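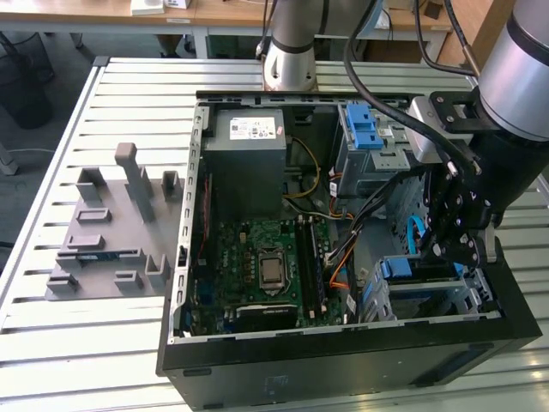

*A desktop tower opened on the bench, with its side panel removed.*

The refurbishment workshop at Larkano receives desktop computers from offices and colleges that have replaced their equipment. The head of the workshop, who has held the post for nine years, spoke to us about what becomes of an older machine and which of its parts are worth keeping.

"People assume that the processor is what matters to us," the head of the workshop said. "In most cases it is the storage. A drive holds somebody's records, and until it has been taken out and accounted for, the rest of the computer cannot move on."

Each tower is laid on its side and opened before any decision is taken. Staff look first at the general state of the interior: the power supply, the motherboard, the memory slots and the run of the cables. Older office machines are often well suited to this work, as their drive bays were designed to be emptied without much trouble.

"The coloured plastic tells you where to put your hands," the head of the workshop explained. "Blue is generally a latch or a tab that is meant to be moved. A good designer leaves you that kind of message, and we are grateful for it ten years later."
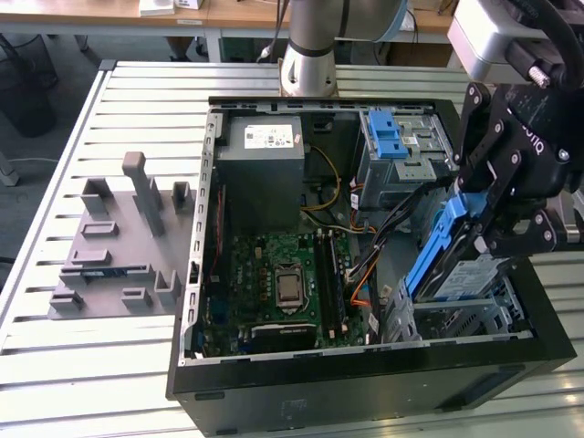
*A hard drive in its blue caddy at the lower bay. The power supply and motherboard are still in the case.*

Drives are entered in a register and passed to Šimek, the firm which carries out the erasure. Those that pass its tests are returned to stock, and the remainder are destroyed. Caddies are kept in every case. "A missing caddy can hold up a perfectly sound computer for three weeks," we were told. "We would sooner store too many."

Asked about cables, the head of the workshop was more cautious. Data cables are inexpensive, but their connectors suffer when they are pulled at an angle, and the workshop discards any with a loose fitting. Power supplies are tested separately, under load, and are never opened on the premises.

The workshop intends to extend its service to small businesses in July. Enquiries should be made in writing to the Larkano office, stating the number of machines and whether their drives are still fitted.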